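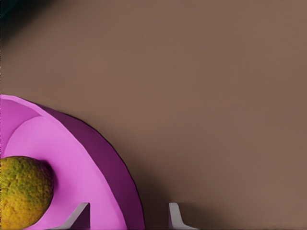 Thread by Sabina Oravec, last edited Sat 10 May

Okay friends, settle in, because I sat through the whole Sturkena school board meeting on the bus plan and I promised a bunch of you at pickup that I'd write it up. This will be long. I tried to make it short and it came out longer.

The quick version for anyone cooking dinner: the board did NOT vote on the final bus map for next fall. They voted to put the decision off until the state settles its transportation money, and nobody in that room could tell us when that will be.

If you're new to all this (welcome!), the trouble started in March, when the district learned that the state House and the state Senate had passed two very different school budgets. One keeps paying for rides the way it does now. The other stops paying for any student who lives inside the walk zone, and lets each district draw its own walk zone.

Those two bills have to be turned into one bill, and the people who are supposed to do that went home for their break without doing it. So every district in the state is writing a budget with a hole in it where the bus money goes. Ours is not special. It just feels that way when it's your kid's stop.

The map they showed us in March would drop 11 stops, most of them on the Trevor side of the creek. I know that side well, I grew up there, and I can tell you that "inside the walk zone" sounds a lot nicer than the shoulder of Trevor Road at seven in the morning with the gravel trucks coming through.

The district's own number is 244 students who ride now and wouldn't ride under that map. Žofie Vávra from the transportation office read it out and then, to her credit, put up a slide showing which schools they go to. The middle school takes the biggest hit by a good bit.

Žofie was patient with everybody, by the way. I've been grumpy about that office before on here and I want to be fair. She stayed at the microphone through every single question, including mine, which had several parts and wandered some.

My main question was how the walk zone was measured, and here's what I learned. The new map was drawn using a routing program called Urnix, which the district started using last year. It measures along the roads. The old map was measured in a straight line from the front door of the school. So some families are actually treated better by the new way of measuring, and I didn't know that going in.

What Urnix doesn't look at is sidewalks. I asked that straight out. It can tell you how far it is, and it doesn't know if there's anywhere to put your feet. The district can mark a road as a hazard by hand, and a marked road keeps its bus. Trevor Road isn't marked. The last time anyone reviewed the hazard list was before the new housing went in.

So that's one real, practical thing we can ask for, and I think we should ask for it loudly and kindly: please review the hazard list BEFORE the map gets voted on.

Somebody asked me in the replies what happened with the pay-to-ride idea. Yes, that came up, and it got warm in there. Under that plan a family inside the walk zone could buy a seat for $89 a semester per child, with a waiver for families who get free or reduced lunch. 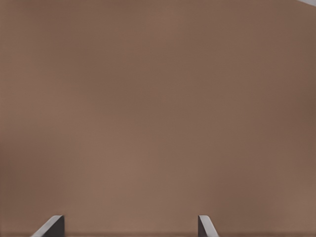

Brown surface, very close up.

Vojtěch Bartoš, the board member who brought up pay-to-ride, said he doesn't love it either but would sooner have a bus with a fee than no bus at all. I understand that. I really do. I also did the math for my own house while he was talking and wrote it on the back of the agenda and didn't enjoy looking at it.

Štefánia Danko spoke against it, and I thought she made the best point of the night. She said a fee gets set low the first year and then it's just sitting there, ready to go up, every time the state comes up short. She wanted the fee taken off the table completely. The board didn't do that. It's still one of the options.

Nobody on the board was a villain, I want to say that too. A few people near me were pretty rough on them and I get the frustration, my own jaw was tight. But the money they're arguing over gets decided in the capitol, and they're being asked to promise things they can't pay for yet.

The drivers! I almost forgot the drivers, and they were the reason I went in the first place. Our buses are run by Sorkance under a contract with the district, and the drivers usually find out their routes for fall before school lets out for summer. This year they can't. Some of them are already looking around at other work, and who could blame them.

Libor Gajdoš has driven the creek route since my oldest was in kindergarten. He got up and said he wasn't there to tell anybody how to vote, he'd just like to know by the time summer starts whether he has a route. He talked for less than a minute and sat back down. I may have teared up a little. It was late and I hadn't eaten.

Something that got lost in the noise: even if the state fixes the money tomorrow, a lost driver doesn't come back just because there's a budget line again. The training takes a good while, and then there's the license, and the background check on top of it. The superintendent said as much when she was asked, and I wish it had come up at the start of the meeting when the seats were still full.

What the board did pass: a motion to hold the current routes in place through the end of this school year (good, though I don't think anyone was planning to change them) and to bring back two maps at the next regular meeting, one for each version of the state budget. Žofie's office has to post both of them before that meeting so we can look them over at home.

The motion to review the hazard list didn't get a second. I think that was mostly because people were tired. It can be brought back, and I've already written to Štefánia Danko asking her to do it. If you want to write too, a note in your own words beats a form letter. Tell them which road, what time your kid walks it, and what's out there at that hour.

And please write to your state representative and your state senator both. Both of them! I only ever used to write to the one I liked. The two chambers are the ones who have to agree, so they both need to hear that families back home are waiting on a bus map.

A few replies to things you all asked while I was typing. Special education transportation is protected and isn't part of any of this. High school athletics buses come out of a different account. I don't know about the charter school, I'm sorry, I didn't think to ask and I should have.

To the dad who asked if it's worth coming to the next one when you can't stay for the whole thing: yes, come. Public comment is near the beginning, you sign the sheet by the door, and you can leave right after you've talked. Kids are fine. Mine did her spelling words in the back row.

Fixing one thing from my first version of this thread: I wrote that the fee was per family. It's per child. Thank you to the neighbor who caught it, and I'm sorry if I gave anybody a minute of false hope there.

I'll put up the two maps when they're posted. If you're on the Trevor side and don't see your stop on either one, message me, and we can go to the microphone together.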